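Stop taking the windows out

9/30/22

Third house on our road this year. Scaffold up on the Monday or whenever, old windows in the skip by lunch, white plastic in by teatime. And the skip full of glass that had sat in those walls since before my gran was born, not a crack in most of it.

I know why people do it. I live in Clulberg, the wind comes straight up the valley and in March you can watch the curtains move with everything shut. I've had the leaflets. Guvico put one through the door every fortnight, always the same smiling couple in jumpers. Last one had a quote stapled to it for the whole front of the house, which I hadn't asked for. Not cheap. Not even close.

So I did the other thing. Secondary glazing - a second pane, fitted on the inside of the old window, thin frame, comes out again if you want it to. 700 pounds for the two front rooms, me doing the fitting and swearing. The old sashes stayed where they were. Draught gone, or gone enough. The lorries on the Lutska road went from a roar to a sort of mumble.

Why is this not the first thing anyone suggests? Mostly because there's no money in it, I think. No one is going to send a man in a van with a tablet to sell you one sheet and some beading. It's a dull product. You fit it and then you stop noticing it, and your neighbours never know you've spent anything. 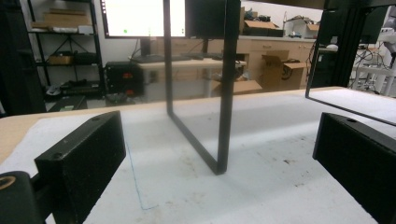 A clear pane in a thin black frame.

People say it looks fussy. Two windows where there was one, a gap that collects flies. Fair, it does collect flies. I hoover them out twice a year and it takes as long as making toast. They also say you can't open the window, wich is only true if you buy the fixed kind. Mine lift out. There are sliding ones, hinged ones, ones that hold on with magnets. Ask first.

And yes the light. You lose a bit. I did notice for a week, a slightly greyer room in the mornings, and then I didnt.

What bothers me more is the talk about old windows being finished. They mostly aren't. A rotten sill is a rotten sill, you cut it out and let in a new bit. Broken cord, new cord. My upstairs sash had been painted shut for 26 years according to the man who sold us the house, and it took one evening and a blunt knife to get it moving. Try that with a sealed unit once it mists up. You don't mend those, you order another.

The council could do something here. Clulberg gives grants towards new windows, up to 1,000 pounds, and nothing at all towards keeping the ones you've got. Backwards. Put half that money into repairs and inner panes and you'd do far more houses, and the streets would still look like themselves. The form is there already, it needs one more box on it.

I'm not after a ban. If yours are past saving, fine, get the new ones, be warm. But get someone to look at them who isn't selling the replacement. And if there's a skip outside your house this autumn with good old glass in it, leave a note on the side. I'll come round with the car.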